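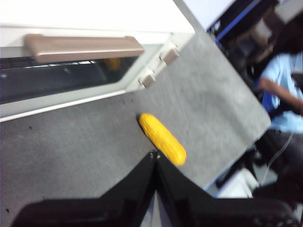 Fig. 1. White countertop oven with the door handle along the top of the door.

Section 3: Drying Herbs and Citrus in a Countertop Oven

I wrote this part of the guide for people who bought the Surnau drying trays and don't own a dehydrator. Neither do I! A small oven does the job fine if you keep the heat low and stay in the kitchen.

Before you start

Pull the oven away from the wall and leave space on both sides. Mine gets pretty warm on top after a couple of hours, so the paper towels live somewhere else now.

1. Run the oven empty at 200°F for ten minutes with the door shut. Put an oven thermometer inside if you have one – the dial on mine reads low, and I scorched a whole batch of basil before I caught on.

2. Wash your herbs and spin them well. Pat the leaves with a towel, then go do something else for half an hour while they air out.

3. Slice oranges or lemons as thin as you can manage and pick out the seeds. Thick slices stay gummy in the middle (they still taste good in tea, though).

4. Line the tray with parchment and lay everything in one layer. Don't mix herbs and citrus on the same tray.

5. Slide the tray onto the middle rack.

CAUTION: Parchment must not touch the heating elements. Trim any corners that stick up.

6. Set herbs to the lowest setting your oven has. Citrus goes in at 200°F. Check herbs every 15 minutes and flip citrus once an hour.

7. Prop the door open a finger's width with a wooden spoon if your oven's manual allows it. Steam needs a way out.

CAUTION: Use a mitt on the door. Keep kids and pets away while it's propped.

8. Herbs are ready when they crumble. Citrus should feel leathery and not sticky. Let it all cool completely before you put it in jars.

Note: My friend Mitali Khondokar runs her citrus at 235°F to save time. I tried it and the edges went brown, but she likes the bitter taste, so suit yourself.

Note: Label your jars with the month. I found one marked December in the back of my cupboard and it still smelled great.

Storage is covered in Section 4.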